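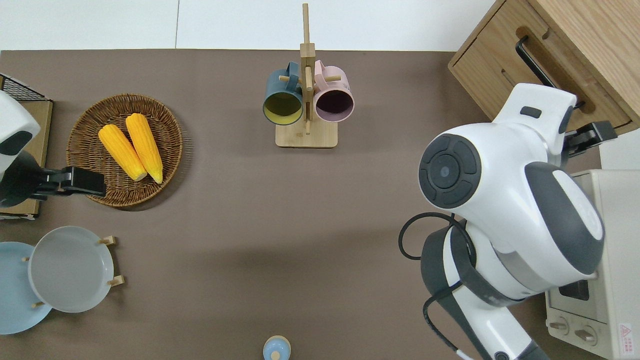

Zirnby Opens Kitchen Storage Room on Vergate

Posted 07/07/2018 by Lewis Ritchie

Zirnby, the small housewares company that has sold plates, mugs and kitchen storage from its shop on Vergate since March, has opened a room upstairs where shoppers can see its wooden pieces set out on a table with dishes in them.

The room is called Owen, after the street the company started on. It is open during regular shop hours and there is no charge to go up. Customers reach it by the stairs behind the register.

Most of what is on show is meant for people with a small kitchen and not many cabinets. The plate rack takes round plates on edge, held apart by short wooden pegs, and comes in the same plain wood as the rest of the line. The mug tree has a rectangular base and a single tall post, with pegs for hanging mugs by the handle. Zirnby has put a teal mug and a pink one on it for now. A round woven basket is on the table as well, with two ears of yellow corn in it.

The company said the basket was the first thing it ever stocked and is still what people ask for most. It sells for $27. The mug tree and the rack are sold separately or as a pair, and plates are not included with either. 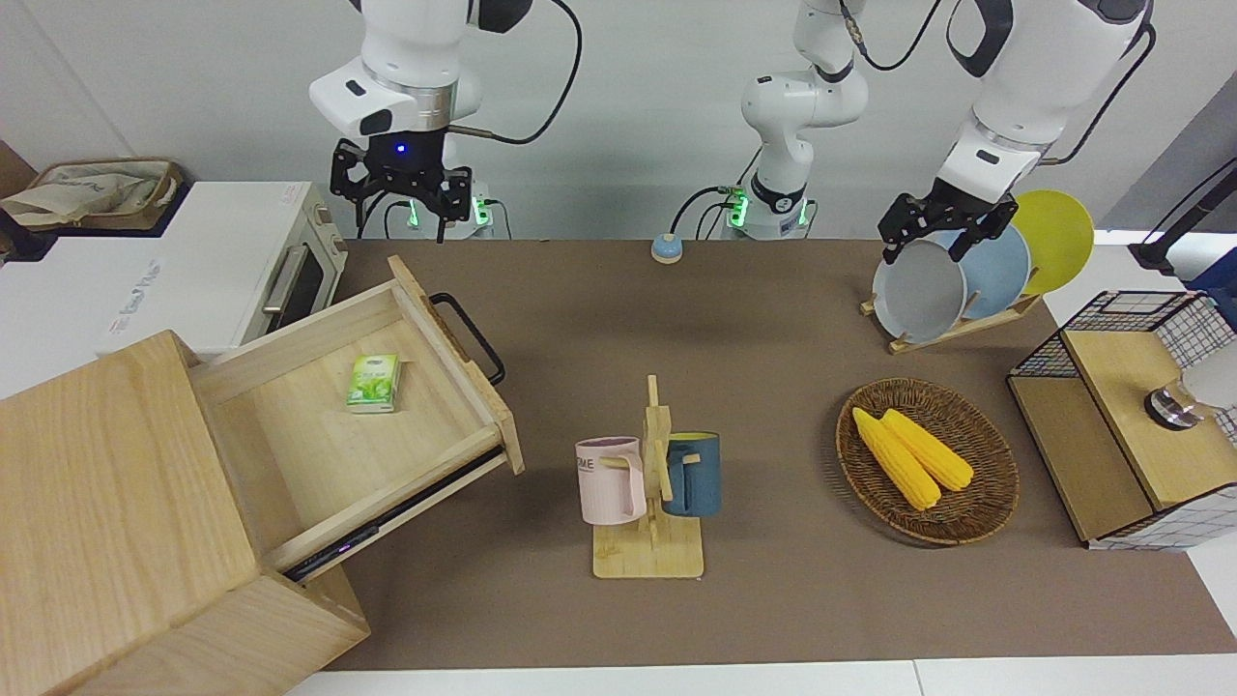

The largest item in the wooden line is the drawer cabinet, made in pale blond wood with a curved black metal handle. It is meant to sit on a counter or a table and hold the small things that tend to end up next to the sink, such as tissues, clips, twist ties and spare batteries. The drawer pulls out far enough to reach the back without lifting anything off the top.

Zirnby had planned to sell the cabinet with a wooden knob. Early buyers said the knob was hard to grip with wet hands, and the company changed it to metal before the second batch was made. Anyone who bought one with a knob can bring in the receipt and pick up a handle and two screws at the counter. The holes do not line up with the old ones, so the shop will drill them on request.

The cabinet is made for Zirnby by Porkine, a woodworking shop on the far side of town that also turns the pegs for the racks. Porkine has three people on the bench and finishes the cabinets in small runs. The next run is already spoken for. Orders placed now will be filled from the one after it, and the shop is taking names but no deposits.

Plates are sold singly in gray, pale blue and yellow. The company said it went with single plates after customers kept asking to replace one broken piece out of a set. Bowls in the same colors are expected later in the year, though no price has been given.

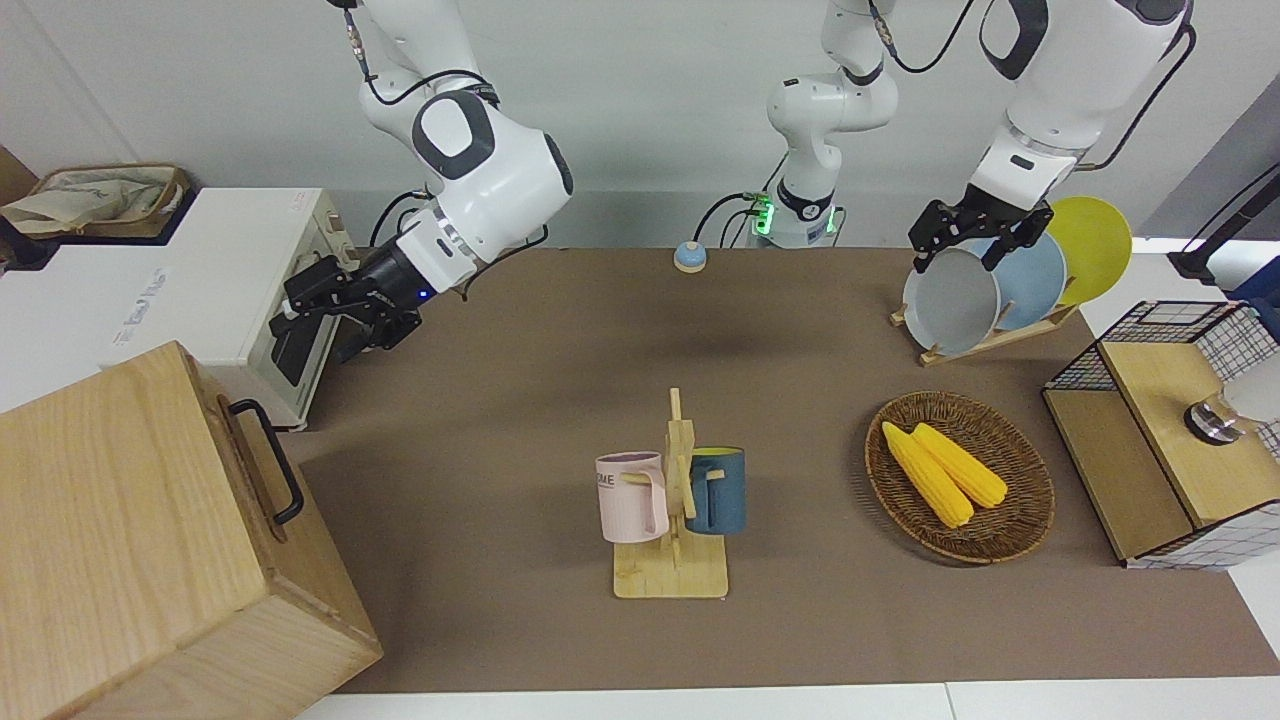
Shoppers are welcome to bring a plate from home to check the fit before buying a rack. Most dinner plates will stand in it without trouble. Very deep plates and pasta bowls take up two spaces, and square plates are likely to lean.

For care, Zirnby recommends wiping the wood dry after use and rubbing in a little mineral oil when it starts to look pale. None of the wooden pieces should go in the dishwasher. The woven basket can be brushed out and wiped with a damp cloth, then left to dry away from the stove.

The shop will also take back worn racks for repair. A replacement peg costs $3, fitted while you wait if there is one in stock. Repairs to the cabinet go to Porkine and take longer.

Zirnby is at 1662 Vergate. Parking is behind the building, and the entrance from the lot is open whenever the shop is. There is no elevator to the upstairs room, but staff will bring pieces down to the counter for anyone who asks.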